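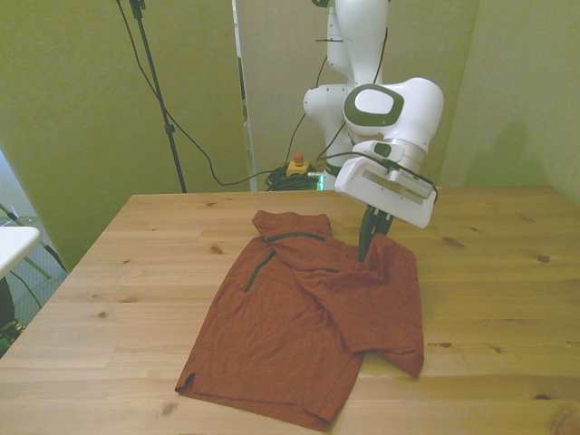

A robot arm pinches a fold of an orange shirt. The red button on the yellow box behind the table is the emergency stop.

Have you ever tried to fold a shirt with only two fingers? Go and try it, I'll wait. It's really hard! That's how many fingers this robot has on its gripper, and folding laundry is its job.

My name is Qistina Tarigan, and I help people work safely near robots. I get asked all the time if I'm scared of them. Nope! But I do follow the rules, every single time, and so does everybody I work with. Want to know what they are?

Rule one: find the red button first

Before I say good morning to anyone, I look for the emergency stop. It's big and red so that your eyes go right to it, and you don't have to be strong or clever to use it. You just push. The robot is supposed to stop moving, even if it's halfway through a sleeve.

You might think you'd get in trouble for pushing it when nothing was wrong. You won't. I tell new people that if they feel even a little bit worried, they should push it and talk about it afterward. I once pushed it because I thought I heard a strange click, and it was my own pen.

Rule two: hands out when the arm is on

A robot arm doesn't get tired and it doesn't get bored, but it also doesn't know your hand the way your friend does. If a sock falls on the floor (socks always do), I leave it there. We stop the robot, check that it has really stopped, and then somebody picks up the sock.

Long hair gets tied back too, and dangly sleeves get rolled up – robots like to grab cloth, remember?

Rule three: slow is fine

When a robot is learning something new, we make it go slowly. I mean really slowly, like a sleepy turtle. A slow arm gives people time to see where it's headed and step back. My friend Hidayat and I watched one spend about 5 minutes on a T-shirt, and we cheered at the end anyway.

Who makes up the rules?

Lots of people do, all over the world! Engineers and safety experts sit down together and write long documents called standards. A standard is a bit like the rule book for soccer. Everybody who plays has the same one, so a robot builder in one country and a robot builder in another can agree on what "safe" means.

Standards get changed, too. People learn new things, robots learn new tricks, and then it's back to the rule book for some more writing.

Try it at home

Ask a grown-up to be the robot. They can only use a thumb and one finger on each hand, and they have to fold a shirt on the table. You're in charge of safety, so pick something to be your red button (a jar lid works great). When you tap it and shout "Stop!" your robot has to freeze until you say it's OK to start again – no giggling allowed!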